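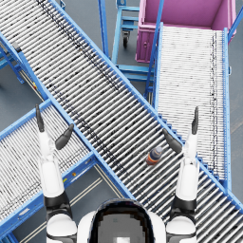
Workshop tips: recording demos in sim

Posted 24/07/2025, Tukwood workshop pages

Quick list, typed between sessions. Mostly for people new to the conveyor task. Add your own at the bottom.

Before you start

Warm up first. Five throwaway grabs, don't save them. Your first ones are always stiff and the policy will happily learn stiff.

Grippers open before you hit record. Starting half closed ruins the first second of every episode and then somebody has to trim it. Usually me.

Check the bottle spawn. Lying on its side across the rollers is fine, we want plenty of those. Sunk into a roller = reset, don't try to rescue it.

Picking

Come down slow, one finger either side of the body. Dont pinch the cap. It slips and you get a bottle spinning off under the rail.

One arm does the pick. Other arm parks out of the way but stays in view. If you wave it around you are teaching it to wave around.

Swap arms every 50 episodes. Write it in the log when you do. We had 200 right-hand picks from the Irnholm batch and the left arm just sat there at test time, useless.

Pause a beat after closing, then lift. Tiny pause. Not a coffee break.

Missed grabs

Keep some. A miss, a back off, a second try that works, thats a good episode and we're short of them. Tag it "recover".

Three misses in a row, stop and reset. After that everyone gets cross and jerky.

Dropped it off the conveyor? Mark fail, move on. Never delete fails, Jirutent wants them for the scoring side.

Mixing it up

Change the start spot. Middle of the main line, near the rails, up by the junctions where the side lines come in. Last July's set had 56 episodes with the bottle in nearly the same place and it showed, badly.

Turn the bottle too. Cap toward you, cap away, cap off to one side.

Leave the lighting randomizer ON. Yes it looks ugly.

Saving

Name it task_arm_number, lowercase, no spaces. The Tlapale loader chokes on spaces and doesnt tell you.

Watch one in ten back at double speed. Jumpy wrist, frozen finger, bottle teleporting: toss the take and check the frame rate before doing more.

Back up at lunch and before you leave.

Sore wrists: lower the chair, rest the elbows, swap with someone after 50.

More on bin drops when I get to it.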